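Visit notes: Durkon open day, the Indlow teardown cell

12 Jun 2023 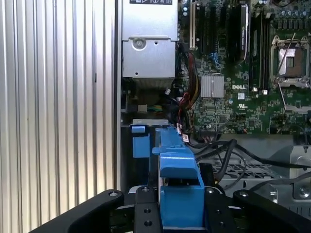 Went up mostly for the Indlow demo. We take in office desktops by the pallet and strip them by hand, so a cell that does even part of it is worth a day on the train. Got there late, missed coffee, went straight to the floor.

Osvaldo Magalhães ran the session. Quick talker, good on details. They were working on a Dell desktop with the side open, board still in. The pitch: arm goes for the clips, carriers and plugs, a person does the rest. Blue plastic is apparently the easy stuff, as it stands out from the metal. Cables are the hard part. He said so before anyone asked, which I liked.

What you get in the base kit, from my notes:
- arm, gripper, wrist camera
- two sets of fingers (narrow ones for drive bays)
- bench fixture, fits most small towers, not slimline yet
- Sinik software, first year included

Extra: screwdriver head. Lead time on that is August. No price on the sheet, I asked twise.

Service plan is 3,500 a year, one visit plus phone support. Spare fingers come in packs of 5. Seemed a lot for plastic pads but he says they wear fast on raw chassis edges. Believable, my gloves do too.

Training: they want over 100 recorded runs per case model before they'll sign off on it. Fine for a shop with one big lease return. Not us, we get a bit of everything. Iolanda Bragança from Lins made the same point and got a decent answer: similiar models can share runs, you only top up. How many is a top up? "Depends."

Noise was fine. Floor space smaller than I expected, would fit where our old baler was. Guarding is not in the price!! Check that.

Still to ask: who owns the recordings, and can we rent for 20 days before buying. Osvaldo thought yes on the rental but needs to check. Sending him our model list tonight.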